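Ticket: Guest check-in app dropping badges, Romine launch evening
Opened by: Rocío Tello, event desk, Cetover
Assigned to: Wiremu Gilchrist
Status: Pending client

Rocío, 4:10 pm
Badges stopped printing at the east door during the rehearsal. The tablets show the guest as checked in, but no badge comes out. Niltel support says the venue wifi is to blame. They said the same in June, when the wifi was fine, so I'd like someone to look before I pass that on to the client.

Wiremu, 4:35 pm
Pulled the log from the east door. 33 check-ins, 19 badges. The tablets never lost their connection, so I don't buy the wifi story either. The west door uses the same network and printed everything.
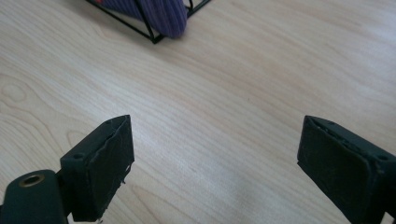 The one difference I can find is the guest list. East was loaded from the Ngui export, west from the client's own spreadsheet. Niltel claims the export is "fully supported." I have my doubts. Every guest who didn't get a badge has an empty company field.

Rocío, 4:50 pm
Can we fill in the blanks and reload? We have 1000 people coming and 2 doors.

Wiremu, 5:20 pm
Put a dash in each empty field and reloaded. All the test badges printed. I'm not calling it fixed, as a test with no line of guests proves very little. Keep the blank badges and markers at both desks.

Niltel has now asked us to update the app tonight. Please don't. They can't say what the update changes.

Rocío, 5:32 pm
Leaving the app alone. Asked the client to confirm the final list and I'll reload east once it arrives.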